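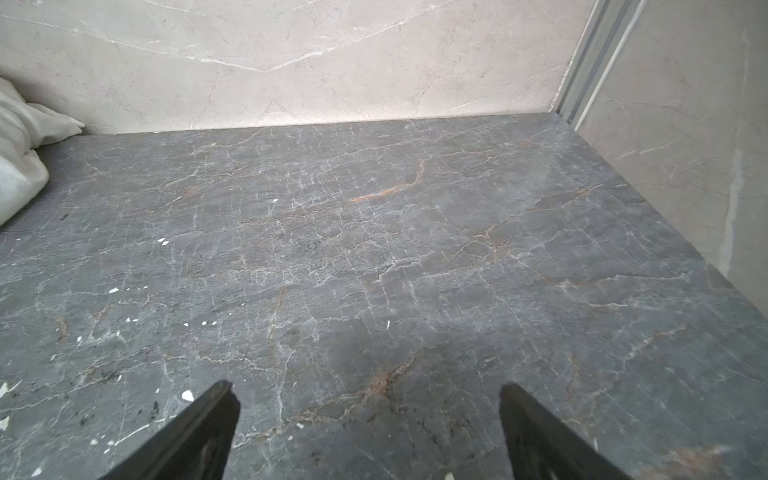 Kondton Gray, slab laid in a wall niche. White veining with rust-orange and tan veins.

Kondton Gray Marble
Slabs and cut pieces for niches, shelves, sills and low ledges

Product code: 2751
Thickness: 30 mm standard
Finish: honed or polished
Origin of cutting: our Rutow workshop
Sold as: full slab, half slab, or cut to your drawing

Description

Kondton Gray is a dark marble with a cool charcoal color that goes a little to the blue side. The surface has very many thin white veins. They cross each other in all directions and divide the stone into small irregular patches, so some customers call it the "broken glass" marble, and others say it looks like dry earth. We use only the name Kondton Gray on the invoice.

Between the white veins there are warmer ones, in orange, rust and tan. In the piece shown on this page, the strongest is a bright orange-brown vein that runs in a diagonal, with sharp turns like lightning. A second warm area is more reddish brown and mixes with white veins and small dark specks. Toward the right side the tan lines become faint.

Please understand that the warm veins are different in each slab. One slab can have a long orange vein from one side to the other, and the next slab from the same block can have almost only white. We can't promise a vein in a certain position unless you reserve a certain slab. How to reserve is explained lower on this page.

Where it is used

Most of our customers buy this marble for small interior surfaces: the floor of a wall niche, a deep shelf, a window sill, a ledge behind a bathtub, the top of a low cabinet. The pattern is busy, and on a small surface with a plain pale wall it has enough quiet space near it. For a whole floor of a living room we advise to order a sample first and to live with it for some days. Some people love the pattern on a large area and some find it tiring.

It goes well with white, cream, light gray and sand colored walls. Beside a second stone with strong veins it is difficult. If you want to combine, choose a plain limestone or a plain tile.

Not recommended for:
- kitchen counters with daily cooking
- outdoor steps and terraces
- shower floors
- fireplace hearths with open fire

We sell other stones for these uses. Write to us and we will send the list.

Finishes

Honed. Smooth and matte. The charcoal color looks softer and the white veins look more like chalk. Small marks from acid are less visible on this finish. We recommend it for bathrooms and for shelves where bottles stand.

Polished. Smooth with shine. The dark parts become deeper and the orange veins look brighter. It shows water drops and fingerprints more. For a display niche with a lamp above, many customers prefer it.

The price is the same for both finishes. If you do not tell us which finish, we will ask you before we cut. We do not guess.

Edges

Straight edge with a very small bevel is included. Half round edge, full round edge and 45 degree miter are possible at extra cost per running foot. Edges that go into the wall are left sawn, and they can have small irregularities that disappear under the plaster or the sealant. Mark on your drawing which sides are visible. If you mark nothing, we finish the front edge only.

How to measure for a niche

Walls are rarely straight, and the back of a niche is often wider or narrower than the front. Please measure the width in three places: at the front, in the middle, and at the back. Measure the depth at the left side and at the right side. Send us all five numbers, not the average.

We cut the slab 5 mm smaller than your smallest width, and the gap is filled with sealant in the end. If your wall will get another layer of plaster or tile after the measuring, tell us how thick this layer will be. We had many pieces that were perfect on paper and did not go in for this reason.

If the corners are not square, make a template from stiff cardboard and send it by mail. Write "TOP" on the upper face. A template without this word can be cut in mirror, and we do not replace such pieces for free.

Installation

The base must be flat, dry and strong. Marble 30 mm thick is heavy, and a niche shelf that is only plasterboard will need a support below.

1. Put the slab in its place dry, without adhesive, and check the gaps.
2. Take it out and clean the dust from the back with a damp sponge. Let it dry.
3. Use a white, fast-setting adhesive for natural stone. Cover the whole base, because points of glue leave empty spaces where the stone can crack.
4. Lower the back edge first and then the front. Two people are better for any piece longer than 39 inches.
5. Check with a level. For a bathroom niche we advise a light slope to the front.
6. Wait the time written on the adhesive, then close the gaps with neutral sealant for natural stone. Ordinary bathroom silicone can leave an oily shadow on the edge, and this can not be removed.

Paint the walls before you install the stone if it is possible. If the painting must come after, cover the marble with paper and use tape made for delicate surfaces. Little chips of paint or plaster are easy to see on the dark color. Lift them with a soft brush or a vacuum cleaner with brush head. Please do not rub them with a cloth, the hard grains can scratch a polished face. A dry drop of paint can be lifted slowly with a plastic scraper held flat.

Sealing

All our cut pieces are sealed one time in the workshop. We recommend a second coat after installation, when the adhesive is fully dry, and then one time a year. Hakalix stone sealer is available in our shop in small and large bottle. Put a thin layer with a cotton cloth, wait ten minutes, and wipe away everything that stays on top. If you leave it longer it becomes sticky and the surface will look cloudy.

A simple test: put one spoon of water on the stone and wait. When the place becomes darker, it is time to seal again.

Daily care

Warm water and a soft cloth are enough. From time to time you can use a pH neutral soap. Do not use vinegar, lemon, bathroom cleaners against limescale, or powder for scrubbing. Perfume and hair products should stand on a small tray.

The rust-colored veins are a natural part of the stone. Each year we receive some letters from people who tried to clean them away. It is not dirt and it will not go.

Frequent doubts

Are the white lines cracks?
No. They are veins inside the stone. With a fingernail you should feel no opening. A few slabs have small natural pores near the warm veins, and we fill these with clear resin before the finishing.

Can I cut it myself?
Yes, with a wet saw and a diamond blade for marble. Go slowly when you come to an orange vein, the stone can be weaker there. We can't take back a piece that was cut by the customer.

Can I put a lamp inside the niche?
Yes. LED lamps do not make problem for the stone. If you need a hole for a cable, draw it on the plan and we will drill it.

Samples and reserved slabs

A sample piece is sent in the finish you choose. The cost is returned to you when you order. One sample shows the base color and the white veins well, but it is too small to show the large warm veins.

To reserve a slab, ask for photos of the slabs now in stock. They are numbered with chalk on the side. Tell us the number and we keep the slab for 5 working days. For cut pieces you can also draw on the photo the part which you want. The drawing must be clear, with the front side marked.

Delivery

Cut pieces leave the workshop packed standing, in a crate with foam between. Pillai makes our deliveries, and the driver brings the crate to the first door at ground level. Please open it while he is there and look at the corners. Damage must be written on the delivery paper before you sign.

In November the workshop closes for the yearly service of the saws. Orders that come in this time are cut in the order of their arrival when we open again.

Contact for this product

Meifang Tang, natural stone department, Rutow workshop. She answers questions about drawings, templates and reserved slabs. Please write the product code 2751 in the subject line.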